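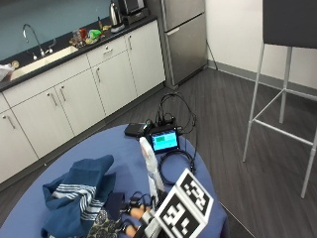 Round table in the staff kitchenette – cloth on or cloth off?

Posted by Vitalii Hnatiuk, 30 Oct 2026

Hi all, first proper post after lurking for ages. We've got a round table sitting in front of the kitchenette at work (the Keogh building, if anyone knows it) and it gets used for everything. Lunch, folding, sorting, leaving your stuff on. I put a periwinkle blue tablecloth over it in June and I love it, it cheers up all those white cupboards no end. My problem is the folding. We do the tea towels and odd bits of washing on there and the cloth creeps. You pull a sleeve straight and the whole lot comes with you. There was a navy thing with pale stripes heaped up on it the other day and I'd given up halfway through.

Do I tape it, clip it, or take the cloth off? I'd prefer to keep it.

vitalii_h

---

bench_and_basin wrote:

Off! Sorry. I'm a bare table person. A cloth on a work table is one more thing to wash, and on a round one it never hangs evenly. Wipe the table, fold on the table, done.

---

NadègeS wrote:

Disagree with bench_and_basin, and I've had this same argument in my own kitchen. A cloth is lovely to fold on. Things don't skate about the way they do on a bare top. What you want is a layer underneath. I bought a non-slip liner by the metre, the spongy open-weave sort, cut it a bit smaller than the tabletop so it doesn't peek out, and laid the cloth over that. Mine hasn't budged since.

Cut it by turning the table upside down on the liner and drawing round it, if you've got someone to help you lift. Otherwise string and a marker pen.

Nadège Sabatier

---

bench_and_basin wrote:

And then you've got crumbs in the liner.

---

NadègeS wrote:

You shake it out the back door, it takes a minute. I do mine when I do the mats.

---

tidyup_kirum wrote:

Tablecloth weights. The clip-on ones. My mum used them for the outdoor table at Kirum where it blows a gale every arvo and they're fine indoors too. Only annoying bit is they knock your knees on a round table.

Also, colour question, do you find darks hard to see on that blue? I sort a lot of navy and I went for a cream cloth in the end because I kept leaving socks behind.

---

vitalii_h wrote:

Navy shows up all right, it's a much lighter blue than you'd think from the name. The stripes help. What I do lose is one fabric against another. There's a dark one with a little white print (paisley, or flowers, I've never looked hard enough) and it disappears under anything navy. I've picked the two up together more than once and folded them as one item.

Liner sounds good, Nadège. Where did you get it by the metre?

---

NadègeS wrote:

Gruvilis, the homewares place. Ask at the counter because it's on the roll behind them. I think it was listed as 2111 in their book but that was a while ago and they may have changed it.

---

old_ironer wrote:

Can I ask how you're folding? If the cloth is creeping you might be dragging. Pick the thing up by two corners, give it one good shake, lay it down from the far side towards you and smooth outwards with flat hands. Most people start with a heap and try to tug it flat, and that's when the tablecloth goes for a walk. I worked in a hotel laundry for years doing 200 towels before morning tea, on a sheet pinned over a trestle, and the sheet never moved.

---

bench_and_basin wrote:

Because it was pinned, mate.

---

old_ironer wrote:

Ha! Fair. The shake still matters though.

---

tidyup_kirum wrote:

While we're on the kitchenette, how are you finding the slim bar handles on those lower cupboards? We're choosing for ours and my sister reckons they catch your pockets. I like the look.

---

vitalii_h wrote:

I've ripped one pocket, so your sister has a point. They're easy to wipe and you can hang a tea towel off them in a pinch. I'd have them again.

Got the liner at lunch, 3 metres, way too much. Will cut it after work and try the shaking method on the stripy one first.

---

NadègeS wrote:

Put the leftover in your drawers, it stops the cutlery tray sliding.

Related threads
Arberg folding board, worth the money?
Getting tea stains out of a coloured tablecloth
Best way to store around 500 cloth napkins
Handles or push-to-open for low cupboards

Contact the moderators | Copyright the forum and its members | Back to top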